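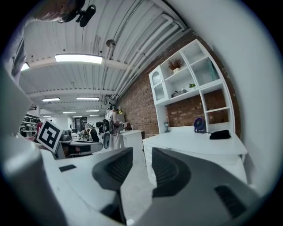 Gripper view down the room, white desk and hutch on the right, fan on the desktop.

18/02/2023

Long one today, so I'm writing it up before I forget the good bits. The question on the whiteboard is still the same one Hinata Kobori wrote up there in June: could a machine tidy this desk yet? My answer after today is "some of it, slowly, and please don't let it near the plant."

I did the hand-held runs on the hutch myself. You learn so much doing a chore through two fingers! Things I do without thinking (tip a pan a little so the handle comes around, steady a vase with my pinky) just aren't on the menu. The pan on the shelf is my favorite object in the set now, because the handle gives you one obvious place to grab and the weight punishes you for grabbing it there. I ended up pinching close to where the handle meets the pan and going very slow. Policy from last week goes for the far end of the handle every time, and then the pan swings like a gate.

The dried branches are a nightmare. They shed if you so much as look at them, and the pads close on the twigs before they get to the vase. Moved them down to the "later" list with the leafy plant. Hinata thinks we should approach the vase low and flat, almost scraping the shelf, and I think she's right but I want to see it done ten times before I cheer.

Cloth: better than I expected. Picking up something already folded and setting it down still folded is a different job from folding it, and I keep having to say so to people who watch the clips and get excited. We have the first one (mostly). We do not have the second one.

Fan: don't grab it by the grille. Lift from the base or leave it alone. Writing this in case anybody else thinks, as I did, that the grille looks like a nice handle.

Counts, for the Skurkgate sheet: 847 usable runs so far, target is 3,000. I threw out 2 today where I lost my grip halfway and caught the thing with my other hand, which is cheating.

So can it do chores? If the chore is "put this one solid thing on that shelf," I'd let it try while I stood there. If the chore is "clean up the desk," no way. It has no idea when it's finished, and half of tidying is deciding what's fine where it is.

To do:
- swap to the softer pads and repeat the pan
- low approach on the vase, Hinata to drive
- 100 more cloth runs, different starting spots
- ask Furukawa if they still have spare pads
- wipe down the desktop before the next session, me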